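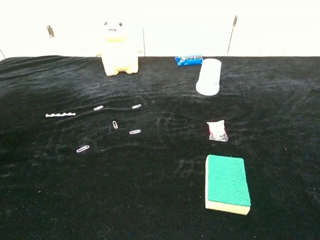 Paper clips, a plush toy, a snack packet and a tipped cup on black velvet.

Remia tabletop odds and ends, read me first

Hi! I put this folder together because I kept wanting pictures of ordinary small stuff on dark cloth and could never find any I liked. It's the sister set to Motach, which was all kitchen drawer things (batteries, elastics, that sort of clutter).

What's in it

1,773 photos, all JPEG, in 2 folders: "velvet" and "plain". The labels are in labels.csv, one row per object. Silver paper clips on rumpled black velvet look great to me, but the creases catch the light in pale grey streaks, so have a look at those before you trust an automatic outline!

How I labelled things

A linked chain of paper clips gets the one label, "clip chain". Single clips are just "clip". Cups are "cup" whether they're standing or on their side. Soft toys are all "plush", as I gave up arguing with myself over what's a bear.

Known problems

Light-coloured toys can wash out in the bright spots. Snack wrappers are shiny too, and I haven't typed out the lettering on any of them.

Last updated 20 Sep 2024. Colour names got tidied up in this version.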